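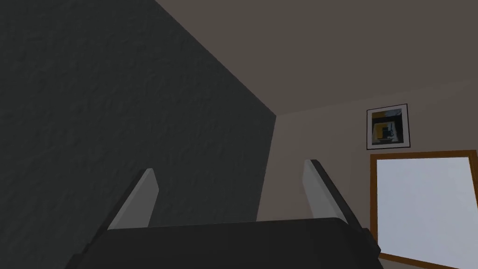 Muncombe, September

Ticket: Birthday gallery on celebrity pages not loading past picture 7
Product: Justex gallery player
Raised by: Ghassan Karam, picture desk, Betancur
Status: Closed

Reported 09:42
The gallery for the Gruvuvent singer's baby's first birthday stops at picture 7. There are 11 in the set. Pressing the arrow gives a grey box and the word "Loading". The captions carry on changing, so readers get the line about the cake with no cake. It is our most read story this morning and the comments are filling up with complaints.

Reply 10:05
Please confirm whether it happens on phones as well as desktop, and whether pictures 8 to 11 came from the same source as the others.

Ghassan Karam 10:20
Both. Pictures 1 to 7 were sent by the singer's press office. The last four are embedded from her social media story, the ones with the grandparents and the party bags.

Reply 10:48
The last four are story embeds. Stories expire after a day, and these were posted the morning before. The player asks for the post, gets no answer and waits 90 seconds before giving up. Most readers will have left by then.

Things tried:
Cleared the page cache. No change.
Republished the gallery. No change.
Cut the wait from 90 seconds to 7. The grey box now goes away sooner and the player skips to the end card.
Swapped picture 8 for a saved copy on the test page. Loads normally.

Ghassan Karam 11:15
We can't use saved copies without permission. I have emailed the press office. Can you hide the last four for now and keep the captions out as well? The headline says 11 pictures, I will change that at this end.

Reply 11:31
Hidden. Captions 8 to 11 removed with them. Please reload and check the share card, it may still show the old count.

Ghassan Karam 11:40
Share card was wrong, now fixed. Gallery runs to the end on my phone and on two desk machines.

Ghassan Karam 15:10
Press office has sent proper files for all four and says we can run them. Uploaded and captions put back. Headline is back to 11 pictures.

Reply 15:26
Checked on phone and desktop, all load. The shorter wait has been left in place for the celebrity pages only. The sport and travel galleries still have the old setting, see separate ticket. Closing this one.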